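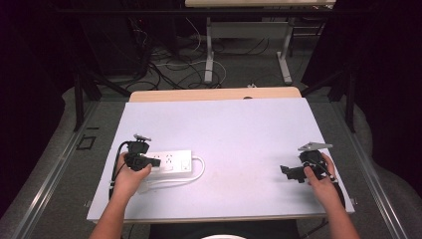
Comparing two hand-held grippers for the power strip task
Saranya Poduval, with Shobha Joseph

When Shobha and I picked this project in May, I figured the grippers would be the easy part and the controller would eat all our time. Wrong way around! We spent most of the term arguing about jaws.

The question was pretty small. We had two jaw sets, the Eltow (short, stiff) and the Moralura (longer, with a bit of give), and we wanted to know which one gives cleaner recordings when a person does the task by hand, one gripper in each hand. The task is to steady a power strip on a white board and then deal with its cord. I picked it because it's annoying. The body of the strip is rigid and the cord goes wherever it likes.

We did 70 runs with each jaw set and logged everything with Umulura, the lab's recording software. Shobha did the first half of each set and I did the rest, so neither of us could blame the other one's hands.

What we found with the Eltow jaws: great on the strip itself. You clamp the end and it stays put. On the cord they were kind of miserable – it rolled out of the tips unless I came in dead straight, and I dropped it a lot. The Moralura jaws were the opposite. The cord was easy (I got lazy about my angle and it still worked), but pushing on the strip made the tips bend, and then the logged opening width didn't match where the tips really were. We threw out 8 Moralura runs for that reason.

Things that slowed us down: the cable on each gripper pulls on your wrist after a while, and the Fernandes controller board kept losing the right gripper when we restarted it. We ended up restarting Umulura first and the board second, every single time. I still don't know why that helps – Shobha thinks it's a timing thing.

For next term we want to try mixed jaws, Eltow on the left for holding and Moralura on the right for the cord. Shobha has already started on the mount.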